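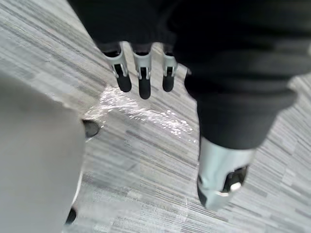 Baltden Robotics Club Opens Registration for the Clullus Student Challenge

CLUKUTGATE – The robotics club of Baltden Technical School is pleased to announce that registration is now open for the Clullus Challenge, a competition for student teams who build and program robot hands and arms. The event will take place in March in the Dumlao Hall in Clukutgate. The club expects 25 teams from schools of the region.

Each team will have 3 attempts to complete a task at floor level. The robot must reach down to the carpet, take hold of a small object and put it in a marked place. Every attempt is limited to 80 seconds. The judges give points for a careful grip and for a clean release, and they take points away if the robot drags the object on the floor.

Students of the club have prepared the rules during the winter term. They are working with robotic fingers that have metallic housings and black tips, and with an arm in a dark fabric covering. The question of how a robot hand should come near to the floor was discussed in many club meetings, and the final rules allow teams to choose the direction of approach by themselves.

"We would like that also beginners take part," the club said in its statement. "A team does not need an expensive robot. It needs patience, and it should be able to explain to the judges how its program works."

The Challenge is open to students from 14 to 19 years old. Teams may use their own robot or ask to share one from the club. The entry fee is $25 for each team, and the hall has seats for 200 visitors. Admission for visitors is free, and doors open at 9 a.m.

Registration forms and the full rules are available at the school office and on the website of the club.

Contact: Baltden Robotics Club, Clukutgate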